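We use cookies to remember your newsletter preferences. Accept | Settings
Wednesday, May 28, 2025 — Varnarby store notes
2 min read

Grey bins: change to the sorting bench

The two-bin layout stays on the Varnarby bench for the rest of the trial. The larger bin goes at the front, the other directly behind it, both on the wooden tops. Side-by-side placing took up too much bench and has been dropped. Line up the rims before starting a shift and leave them there.

Scuffs on a bin floor are not a fault. Report cracks, a bowed wall or a rim that no longer sits level. Maximum load is 9 kg per bin — weigh mixed lots first.
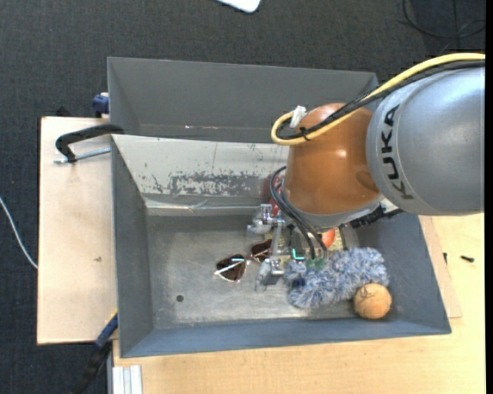 A reader at the Owino store asked whether the sloping walls waste space, as small parts slide down and gather in the middle. They do gather. Straight-walled bins from Skunell were tried in October and held more, but parts lodged in the corners and clearing them slowed each changeover. Owino has been sent a pair of each to compare.

Order spare bins under stock line 1899. There are 215 in the store at present, and orders placed by Friday go out with the next Gamer delivery.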